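Points not posting from scanned receipts since the app update

Forum: Loyalty programs and store cards
Thread status: open

kettering_b
September 22, 2025
I have a Vanano card, linked to the app, no changes on my side for two years. Since the last app update, receipts scanned at the Skamach mall location go to "received" and stay there. Receipts where the card is read at the register post overnight as usual. Same store, same account, same phone.

Balance before the update was 3497. It should be above that by now. It is still 3497.

Things already tried: log out and in, clear the app cache, reinstall, scan in better light, type the receipt number by hand. Typed entries also go to "received" and stay there, so I don't think the scanner is the problem.

Does anyone else have this, and does anyone know what "received" means on their end?

plainledger
"Received" means the receipt number is in the queue and hasn't been matched to a sales record from the store. The match runs against the store's daily sales file. If the file is late or the number format is different, the entry stays where it is. After 44 days it drops out of the queue with no notice. So write down your dates.

The register route skips all of this. The card number travels inside the sales record and there is nothing to match.

otk_marsh
Same here, but with a Baidoo store outside the mall. Four receipts stuck. One posted after I unlinked the card and linked it again. The other three did not move.

kettering_b
Did you relink before or after the one that posted was scanned?

otk_marsh
After. All four were in the list when I relinked.

plainledger
Then the relink probably did nothing and that one would have posted anyway. I would advise against relinking. On some accounts it resets the tier date, and tier benefits are figured from the tier date.

dunlin77
I disagree with that. I have relinked three times this year and my tier date is the same as it was in April. The tier date is stored with the account, and the link between card and app is a separate record. The help page says so under "Replacing a lost card."

plainledger
The help page describes replacing a card. Relinking the same card is a different operation in the app and it calls up a different screen. I lost a tier date to it. Support restored it, and it took two requests.

dunlin77
When was that? If it was on the old app, it doesn't apply. The old app created a new member record on relink and merged the two later. The current one doesn't.

plainledger
Old app, yes. I have seen nothing in the release notes that says it was changed.

dunlin77
The release notes say "improvements" every time, so they aren't evidence either way.

Yaowalak Chantharasri
I worked on the store side of a different program until last year, so take this as general background. Receipt numbers in these systems are normally built from a store code, a register code, a date and a running number. When a store replaces its registers, the register code often gets longer. If the program's matching rule expects the old length, every scanned receipt from the new registers fails to match and sits in the queue. Card reads are not affected, because they don't use the receipt number as the key.

kettering_b, can you compare a receipt from before the problem with one from after? Look at the number of digits in the second block.

kettering_b
Old receipt: second block is two digits. New receipt: second block is three digits, and the first of them is a zero.

I typed one in with the leading zero left out. The app accepted it. It also shows as "received," so now there are two entries for the same purchase.

Yaowalak Chantharasri
That fits. I would not enter any more of them that way. If both forms match later, the second will be flagged as a duplicate, and duplicates can put a hold on the account.

kettering_b
Can I delete the second one?

plainledger
Not from the app. Open the entry, choose "Report a problem," then "Entered by mistake." It goes to a person. Don't choose "Wrong amount," which reopens the whole month.

otk_marsh
Checked mine. The one that posted has a two-digit second block. The other three have three digits. So plainledger was right about the relink doing nothing.

dunlin77
Agreed on that point. I still say the tier date is safe.

ferrous_oxide
Different question but possibly the same cause. The bonus offer for spending 3000 points before the end of the quarter: does it count points spent on vouchers when the voucher is issued or when it's used at the register? If it's at the register, and the register code is the problem, my vouchers may not be counted either.

plainledger
At issue. The voucher leaves your balance the moment it is created. What happens to it at the register doesn't matter to the offer.

dunlin77
At issue for store vouchers. At use for partner vouchers (Lernis and the parking one). The terms have both in the same paragraph, one sentence apart.

ferrous_oxide
I have one of each. The store voucher shows in the offer tracker and the Lernis one does not, so that agrees with what dunlin77 wrote. I'll use the Lernis one this week and see if the tracker moves.

gray_halyard
I redeemed 1072 points in the housewares section of the catalog last month. The points left the balance the same day, but the tracker shows zero. Catalog items are neither kind of voucher. Which rule applies to them?

The order was for a toaster and plates. Order status says "complete."

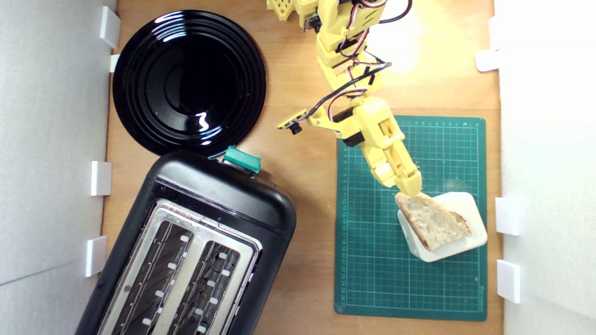 dunlin77 wrote back that catalog orders are excluded from the spending offer altogether, and that the exclusion is in the footnote to the offer terms and missing from the summary shown in the app.

gray_halyard
Found the footnote. It reads "redemptions fulfilled by third parties." It doesn't say catalog. Is the catalog fulfilled by a third party?

dunlin77
The shipping email comes from a different domain than the program's own. I take that as a yes.

plainledger
I don't. A sender domain tells you who sends the email. The terms define "third party" in section two as a partner listed on the partner page, and there is no housewares partner on that page. gray_halyard should file a request and quote section two. If they refuse, they have to point to a listed partner.

gray_halyard
Filed, with section two quoted. The automatic reply says up to 44 days.

kettering_b
Update on the original problem. I sent support photos of an old and a new receipt with the second block marked. First reply was the standard text about better lighting. I answered that typed entries fail as well and repeated the part about the digits. Second reply says the register code length at the Skamach location "has been forwarded to the technical team." No date given. They removed the duplicate entry.

I asked whether stuck entries will be matched again once the rule is changed, or whether I have to enter them again. No reply to that part.

Yaowalak Chantharasri
In the system I knew, entries still in the queue were tried again every night, so a corrected rule would pick them up. Entries that had already dropped out had to be added by hand. Keep the paper receipts, and photograph any that are on thermal paper, as they fade.

otk_marsh
I asked them about the Baidoo store and got the same "forwarded" sentence, word for word. I also asked for the three receipts to be credited by hand now. They said manual credit is only available after an entry has dropped out of the queue.

plainledger
So the procedure is: wait for it to fail, then report that it failed. There is a time limit on manual claims too. It runs from the purchase date and not from the day the entry drops out. Check the limit for your card type, because the basic card has a shorter one.

kettering_b
Where is that listed? The limits page in the app only shows daily scan limits.

plainledger
Full terms, under "Missing points." The link is at the bottom of the web login page. The app links to the short version.

ferrous_oxide
Used the Lernis voucher. Tracker moved the next morning by the full value. Partner vouchers count at use, confirmed for one case.

dunlin77
For anyone reading this later: until the matching rule is fixed, have the card read at the register before payment. If you have already paid, the service desk at Skamach can attach the card to the sale the same day. After the day is closed they can't.

otk_marsh
The Baidoo service desk told me they can't do it at all, same day or not. So that depends on the store.

dunlin77
Then it's Skamach only, as far as we know.

kettering_b
Leaving the thread open. Three of my entries are still at "received." I'll post when one of them changes status.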